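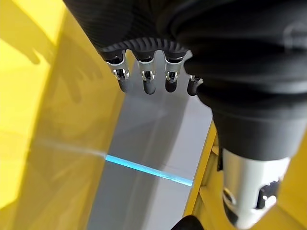
Week 6: Color in the home, the shop and the street

Okay, so last week we got through hue, value and saturation, and a few of you looked pretty glazed by the end. I get it. Those are dry words for something you do every morning when you pick a shirt. This week is the fun part, where we talk about what happens when colors sit next to each other and people have to live with them.

Quick reminder before I forget: the paint chip exercise is due at the start of class, glued down, please. I had a lot of loose chips in envelopes last time and they all ended up in the bottom of my bag.

1. A color is never alone

The main thing I want you to take from this unit is that you can't judge a color by itself. Take a mid gray square and put it on a black card. Now put the same gray on a white card. The one on black looks lighter. You know it's the same gray, you cut both pieces from the same sheet, and your eye still won't believe you. This is called simultaneous contrast, and it happens with hue as well as lightness. A gray on a strong red ground starts to look a little green. On a yellow ground it goes a bit violet.

Try this at home with wrapping paper or old folders, whatever you have. Cut two small squares of the same dull color and move them around on bright backgrounds until you find a pair where they look like different colors. I once spent a whole evening on this at the kitchen table and only stopped when I ran out of glue.

2. Yellow, and why it's tricky

Yellow reaches its strongest point when it's very light. Blue is the opposite: a really strong blue is usually quite dark. So if you make a color wheel where every slice is the same lightness, your yellow slice will look muddy and kind of olive, and students always think they've mixed it wrong. You haven't. Yellow just stops being what we call yellow once it gets dark.

That matters a lot for lettering. Yellow letters on a white wall are nearly impossible to read from across a street, because the two are so close in value. Put dark letters on the yellow and suddenly you can read them from the far corner. When you're checking a sign design, squint at it, or take a photo and turn it black and white. If the words melt away, change the values before you touch the hue.

Yellow is also hard work in small rooms. The walls bounce light onto each other and the color builds up, so a paint that looked soft on the chip comes out much stronger once it's on four walls. My first apartment in Romham had a bathroom I painted in what the label called a pale butter. It was like brushing my teeth inside a lemon. I lived with it for two years (stubborn!) and then went over it in an off-white that took three coats.

The rule I use now is to go one or two steps grayer than the chip you love. You'll feel like you're settling for something dull in the store. Put it on a big board, carry it around the room, and look at it in the morning, in the evening, and with the lamps on.

3. Black isn't one thing

People think of black as simple, and then they buy black pants and a black jacket from two different stores and stand in front of the mirror wondering what went wrong. Some blacks lean blue, some lean brown, some lean green. Surface makes it even messier. Matte black soaks up most of the light and scatters what's left, so it looks soft and even. Gloss black acts a bit like a mirror, and you end up seeing the window, the ceiling and your own face in it.

For next class, bring in something black. A sock, a book cover, a piece of rubber, I don't mind. We'll lay them all out in one long row from warm to cool, and then do it over again from dull to shiny. The arguments over this are the best part of my year.

A note for the painters: try mixing your own black from a dark blue and a dark brown before you reach for the tube. You can push it warm or cool as you like, and it sits better with the rest of your picture. Tube black is fine too, I'm not a snob about it, but it can look like a hole if you drop it in straight.

4. The Plellivmont street survey

This one is the reading for the week, and it's short. The town of Plellivmont looked at the front doors on its old streets before writing new paint guidelines. They recorded 379 doors. Of those, 164 were some kind of green or blue, and 162 were brown or bare wood. Everything else had to fit into what was left, so you can see how few reds and yellows there were.

Now here's what I like about it. When people who lived there were asked what color the doors were, lots of them said red. They were so sure! A few red doors on a street of quiet ones get remembered, and the quiet ones turn into background. Have a think about what that means if you're the one choosing the accent color for a shop front. You need very little of it, and you need the neighbors to keep calm.

The maps at the back of the reading are printed in gray, and the key is pretty hard to follow. Skip them if they annoy you. The interview section is the part we'll talk about.

5. How much of each

You've probably seen the old decorator's split: a big share of one main color, a smaller share of a second, and a little bit of an accent. It's a decent place to start and I still use it when I'm stuck. Just don't treat it like a law. The Chauvin tea rooms, which we'll look at on the slides, use almost equal amounts of pink and dark green and get away with it because both colors are pulled well toward gray.

Compare those with the Breltar packaging from the first week. Two strong colors, full strength, half and half. It grabs you on a shelf, where you look at it for a second or two. I wouldn't want to eat dinner in it.

For your sketchbook this week

Pick one room you spend time in and make a strip of its colors, with the width of each band matching how much of that color there is. Go by eye. Then make a second strip with the same colors but swap the biggest and the smallest bands. Write a few lines about how the second room would feel to sit in. Colored pencil, paint or cut paper are all fine – just no markers that bleed through to the next page.

Office hours are the same as before, and the cutting mats live in the second drawer. Please put the blades back in the tin.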